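How a Card Holder Keeps Cards in Order

24 shares | 2 comments

A card holder is a small folder for flat plastic cards. It opens like a book. In place of paper it has sleeves, and each sleeve is a pocket made of thin plastic. Library cards, bus cards and membership cards are often kept this way.

Sorting cards is a job with two parts. First the cards are divided into groups. Then each card goes into its own place. Trays are useful for the first part, because a card that is lying in a tray with raised walls cannot slide off the table.
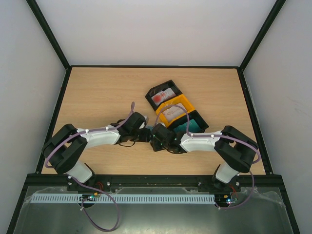
By Imke Frerichs
Science and Technology Writer, Prevden Junior

Three rectangular trays set in a row make three groups possible. Before sorting starts, the person in charge picks a rule. The rule might be color, size or what the card is used for. A good rule gives every card one place to go. "Blue cards" and "bus cards" do not work well together, as a blue bus card would fit both groups.

What the sleeves are made of

Sleeves are made from plastic sheet. The sheet is cut to shape and joined along the sides, usually with heat. One side stays open so that a card can go in. Some sheet is clear and some is frosted. Frosted sheet has a surface that scatters light, so things behind it look milky. Both kinds bend easily and spring back.

The cover has a different task. It protects the edges of the sleeves and gives the hand something firm to hold. Many covers have stitching near the edge. The stitches hold the layers of the cover together.

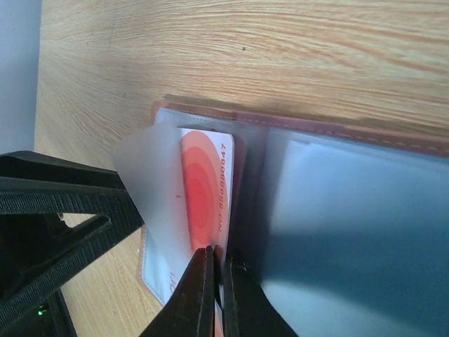 Page last changed: 05/03/2019

The card with the red and orange circles has a number printed along one side, NO 88880847. A number like this lets two cards with the same design be told apart. When a card is filed, it helps to have the number where it can be read without taking the card out.

To put a card in a sleeve, lift the open edge of the plastic with one finger. Set one corner of the card inside, then the other corner, and push gently until the card stops. If the plastic wrinkles, pull the card back a little and start again.

Color as a sorting rule

Color is the fastest rule to use. The eye picks out a yellow tray next to a black one before it can read any label. A green card is also easy to match with another card of a similar green.
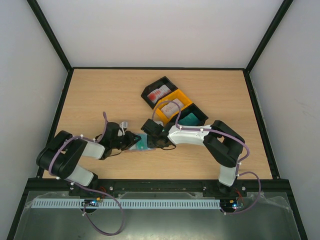
Try it yourself

You need a set of old cards, three shallow boxes and a sheet of paper.

1. Write your sorting rule on the paper.
2. Place each card in a box.
3. Ask another person to read the rule and check the boxes.
4. Change the rule and sort the same cards again.

Compare the two results. Some cards will move to a new box and some will stay in the same one.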